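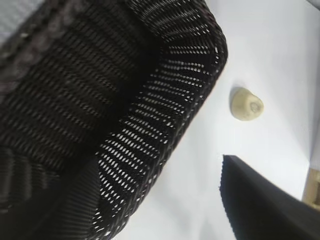

4. Filling the mesh pouch

The Sundik pouch has one opening and a great many small holes that look like openings. Use the one with the rolled rim.

1. Set the pouch on a smooth, well-lit surface. White is best. Black mesh on a black counter has cost Gondal customers whole afternoons.

2. Turn the rim outward until it holds a curve on its own. If it springs back, turn it again, with more conviction.

3. Gather the small items first. Anything the size of a bottle cap or less will roll somewhere as soon as you look for the large ones.

4. Lower the items in by hand. Dropping them is quicker, and so is picking them up off the floor, in theory.

5. Press the folds flat and roll the rim back in.

Note: The mesh stretches. Stretched mesh has larger holes. Pins, seeds and single earrings should travel in the lidded tin (part 102, sold separately, naturally).

Caution: Do not hang a full pouch by its rim. The rim will forgive you twice.

For washing, see section 5. For items already lost through the mesh, see under the refrigerator.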